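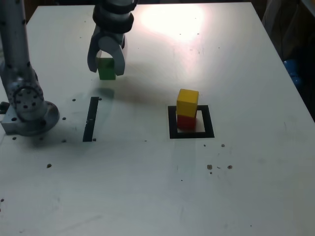 White tabletop, black tape, colored cubes

The old work surface was a brown door blank with a varnish that had gone amber. Everything on it looked warmer than it was, and dark parts disappeared against the grain. I replaced it in December with a white top from Dikby, and these are my notes on the surface, the tape and the light. The light is still not right.

The top

Dikby sells the top in white, pale gray and black. I considered the gray for a while, as it would have been the safer choice under a lamp. White won because I wanted every color I use to stand clear of the background without thinking about it, and because dirt shows on white. A surface that shows dirt gets wiped.

Wiping is done with a damp cloth and a drop of dish soap, then a second cloth with plain water. I tried glass cleaner once. It left a film that was invisible from straight above and very visible from the side, in long arcs following the hand. The film came off with soap and water on the second pass.

The edges arrived sharp enough to mark a forearm. I broke them with a fine sanding block, one pass per side, holding the block at an angle. The holes were drilled from the top face with tape over the mark to keep the finish from chipping. One chipped anyway, on the underside, where I had not clamped a scrap board tightly enough.

The tape

Layout is in black tape. There is a square outline toward the right, left white inside, and a separate narrow strip on the left half. The square is where the stack gets built. I have used pencil, marker and paint for this on earlier tops and would not go back to any of them. Pencil smears when wiped, marker soaks in at scratches, and paint is a commitment.

The tape is from Kairys, a cloth-backed type sold for stage floors. Points on applying it:

Cut the four sides of a square longer than needed and overlap them at the corners. Then lay a steel rule across each corner and trim through both layers with a new blade, lightly. Pressing hard scores the top, and a score in a white surface fills with grime within a week.

Lay the tape without tension. Stretched tape shrinks back over several days and pulls away at the ends, leaving a strip of adhesive that collects lint.

Work from a line, not by eye. I used two dots of pencil per side and a rule between them. The narrow strip was done by eye late in the evening and is slightly tilted. I have left it, since nothing is measured from it, but I see it every time I sit down.

Remove tape by pulling it back on itself at a low angle, slowly. Residue comes off with cooking oil on a paper towel, left for a few minutes, followed by soap. Solvents are faster and I do not trust them on this finish.

One thing I had not planned for is which edge of the tape counts as the edge of the area. On the old surface the outline was a pencil line and the question did not come up. With tape the outer and inner edges are a tape width apart, and a cube can sit with one face on the black. My rule now is that the inner edge counts. A cube touching the tape is out.

The cubes

The cubes are Vosum, 50 mm on a side, in solid colors. The ones in use are red, yellow and green. They come in a box with other colors that I have put away. Blue is a good cube but in dull light it and the tape are closer in tone than I like, and white is of no use here for the obvious reason.

A 50 mm cube is forgiving to stack. Two will stand with a visible offset between them and three will stand if the offsets do not all go in the same direction. The usual order is red at the bottom, yellow on red, green last. The order has no technical basis. Yellow on top of red is easy to check at a glance, and the green reads well against both.

The faces are flat enough that a stack does not rock. The corners are slightly rounded and this matters more than I expected, because a cube set down near its mark will slide the last little way into line when nudged, where a sharp corner would catch. The finish has picked up marks from handling. Yellow shows them most.

The light

The lamp is a Hora panel rated 4,000 K. I mounted it 50 cm above the far side of the table, on the reasoning that closer light would give shorter, softer shadows. The shadows are indeed soft, a plain gray with no hard border. The glare is the cost. There is a washed-out area across the upper middle of the top, and the near portion falls off to a duller white with a blue cast.

The meter gave 278 lux at the near edge. I have not bothered to record the value under the lamp, where it is plainly too high. The absolute level is less of a problem than the unevenness, and more light would fix nothing.

The blue cast took me longer. My first assumption was the lamp, but the lamp is neutral when checked against a gray card held close to it. Most of the cast goes away with the blind down, so it is daylight from the window filling in where the lamp is weak. In the evening the near half is simply dim.

Changes I am considering, in the order I will try them:

Raise the lamp. The bracket allows it and it costs nothing. The bright area should spread and weaken.

Add a diffuser sheet below the panel. Hora sells one that clips on, at a price I find hard to justify for a piece of translucent plastic. Drafting film on a frame would do the same job.

Turn the panel so that its long side runs with the long side of the table. It is currently the other way because of where the cable exits.

Put a second, weaker lamp at the near side. This would even out the level but gives every cube two shadows, and I would prefer to keep one.

The blind stays down until the lamp is sorted. The tilted strip gets redone the next time the tape is out.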